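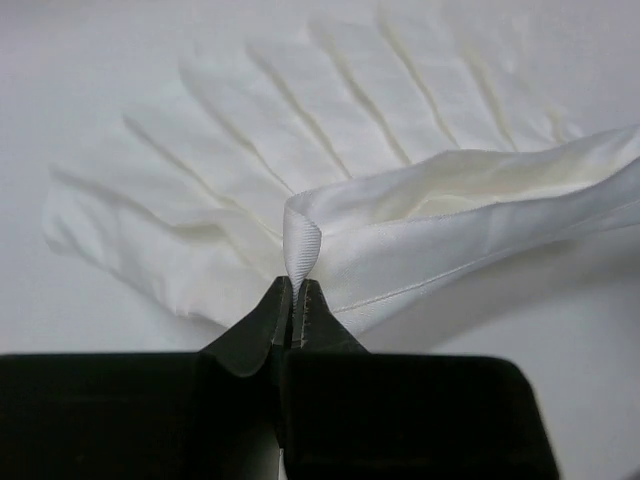

Textile finisher Kellero will move its pleating work from Folluslow to a larger plant in Grosance, the company said in a notice to customers. The transfer starts in June and covers both machine pleating and the older method, in which cloth is pressed by hand between two folded paper molds. Straight knife pleats and box pleats make up most of the orders. The remainder are sunray pleats, which radiate from a single point so that the cloth spreads like an open hand fan, as in the white piece shown. Sunray work is slower to set and will be the last to move.

The Folluslow plant has 47 employees. Kellero said all of them have been offered positions in Grosance, 26 miles away, and that a shuttle bus will run for the first year. It did not say how many have accepted.

The main reason given for the move is steam capacity. Pleats in polyester and polyester blends are set by heat: the folded cloth is tied inside its mold, placed in a steam cabinet, and left to cool before the mold is opened. Opening it early lets the folds relax. The two cabinets in Folluslow share one boiler, and pressure drops when both are loaded at the same time. Operators there stagger the loads, and a cabinet can stand idle for up to half an hour between runs. Grosance will have four cabinets on two boilers, with separate condensate return.

Kellero is also replacing its drying racks. Molds absorb moisture during steaming and have to dry flat before they are used again. A mold that goes back into service too soon loses its crease, and the fault shows up in the cloth as a soft or wandering fold line.

The company holds 171 mold patterns, some of them in several sizes. Each pattern is scored and folded from heavy kraft paper and made in matching pairs, one for each side of the cloth. Large molds wear out along the fold lines and are remade from a master drawing. The masters have been scanned ahead of the move, and the paper originals will be stored at the new plant. Customers who own custom molds have been asked to confirm by letter or email whether they want them transferred or returned.

Capacity after the move is put at 2,000 panels a week for standard pleats up to 60 inches wide. No figure was given for sunray panels. These are cut as partial or full circles before folding, and the size of the circle limits how many fit in a cabinet.

Orders for cotton and linen will still be accepted, with the usual condition that the pleats are not permanent and will come out in washing. Silk will be taken by sample only until the new boilers have been tested. Kellero said it would publish revised shrinkage allowances for wool after trial runs in Grosance.

Oshima, a costume supplier that sends its stage skirts to Folluslow for pleating, said it had brought its fall orders forward to avoid the changeover. Lead times are expected to lengthen by two weeks while the cabinets are moved – rush orders will not be accepted during that period. The price list stays in effect through the end of the year.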